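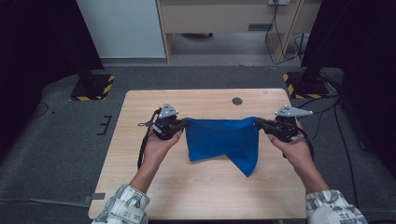 Posted to murnero-tools by the Landry list maintainer, November
Filed under: Tracking and Calibration
2 min read

On the clock drift between the two grippers, the poster wrote:

> We see the left and right marker plates slip apart in the logs on cloth
> takes. At the start of a take the poses line up. After 60 seconds the
> right one lags by 3 frames. Is this the tracker or the Noretti driver?
> We are on the default buffer of 2000 samples.

It's the driver. Each gripper stamps its own packets from its own counter, and the driver only compares the two counters when a take opens. With rigid objects you can get away with it. With a cloth pinched at both top corners the hands are tied together through the fabric, so a small lag shows up as the distance between the jaws changing while the top edge is still taut.

Two things to try:

Set resync to periodic in the Noretti config. The interval is in milliseconds and we use 685. Shorter than that and our logger starts dropping packets on the right side.

Then rerun the plate fit. The two triangular plates don't share a geometry file, and the right one is longer and sits at an angle. If you copied the left file over, the offset will be wrong even with good clocks. Mastura loads whichever file it finds first and doesn't warn you.

Leave the buffer where it is. It has no effect on the stamps.

Old takes can be fixed offline if you kept the raw counters. The script is in the tools folder, under retime. It does not touch the jaw width channel, so shift that one by hand.

If the lag is still there after both changes, send the driver log and the first take that shows it.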